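Good news landed in my inbox at breakfast: Mukia are back with a second album! It's called Mengal, it has 11 songs, and Barasico Records are putting it out in November.
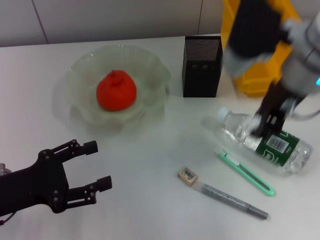 A white tabletop against a pale gray wall.

I've had the opening track on repeat all morning — it's slower than anything on the debut, with Kamran Jatoi singing way down low over a squeaky old harmonium, and I'm smitten. He tells me they cut most of it live in 12 days (the first one took them two years). 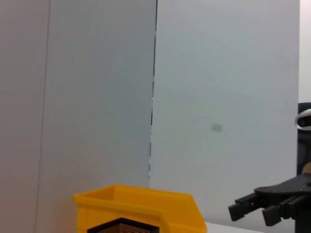
The vinyl is limited to 486 copies, so don't hang around if you want one. There's a launch show at the Grodosport too, doors at 7 p.m., and I'll be down front with my earplugs in.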